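Notebook, outdoor vehicle trials
Entry for June, afternoon session
Present: Zsófia Halász (session lead), Fouad El Sherbiny (safety operator), Gunārs Ots (software)
Copied to: Veronika Illés

Purpose of session: to work through the draft operating rules for the Statommont vehicle on open pavement before they are issued to the other groups. The draft has been read at the desk several times, and Ms. Illés has asked that every clause now be tried outdoors by the people who will have to follow it. Comments are recorded under the clause numbers of the draft.

Clause 1, opening the site. The safety operator walks the route and signs the sheet before the drive motors are enabled. Done and signed. Mr. El Sherbiny notes that the sheet has a box for "obstacles" but none for small debris. A stone or a piece of paper on the pavement should be entered even when the vehicle could pass over it. Box to be added.

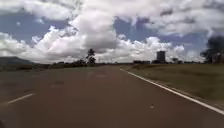

Field Robotics Section, Department of Automation

Clause 2, position on the pavement. The solid white edge line is to be treated as a hard limit. The vehicle does not cross it under autonomous control for any purpose, including turning and recovery. Where the line borders grass, as it does here on the right, the draft allowed the safety operator to drive onto the verge manually. Mr. Ots objected to this and I agree with him. The verge banks up from the road, and the tilt limit has only been checked on level ground. Manual driving on grass is removed from the draft until the tilt test is complete.

Clause 3, worn markings. The draft says that the vehicle "shall follow lane markings where present." This wording is too loose. One dash may be clear and the next barely there, and two readers will not agree on whether a marking is present. Proposed text: "Where the planner reports marking confidence below 80 percent, the vehicle shall reduce to walking speed and the safety operator shall be told by voice." Mr. Ots will confirm that the planner can report the figure in that form.

Clause 4, stopping. Two stop devices are required, one on the vehicle and one in the hand of the safety operator. The handheld unit is tested at the start of every session and again after any battery change. It may not be set down, clipped to a bag or passed to a visitor. No change to this clause.

Clause 5, angled and converging markings. This is new. Arrows and guide stripes are painted for drivers who already know what they mean, and our software has no rule for them. Until it has one, they carry no instruction for the vehicle and must not be used as a lane boundary.
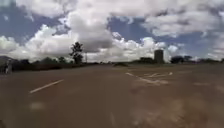 White markings on the right half of the pavement, shapes faded. See Clause 5.

Clause 6, persons at the side. Anything upright near the pavement that cannot be identified is to be treated as a person until the safety operator has confirmed otherwise. Mr. El Sherbiny asked that the confirmation be spoken aloud and entered in the log with the time. Agreed. This will slow the work – it is accepted.

Clause 7, records. Logs are copied to the Szilágyi server on return and kept for 90 days. Blurred images are kept with the rest. Deleting them leaves gaps that cannot be explained later, and the reviewer has to be able to see what the software was given.

Clause 8, weather. The draft names rain and fog only. Heavy broken cloud with bright tops should be mentioned as well, as a condition to be noted on the sheet. It is no ground for canceling a session.

Actions
Ots: marking confidence output, Clause 3.
El Sherbiny: revised site sheet with debris box and cloud entry.
Halász: second draft to V. Illés and to Ilona Bárány for the safety office.
Open: tilt test on a grass bank, no date set. Ramp to be requested from the Drusex workshop.

Z. H.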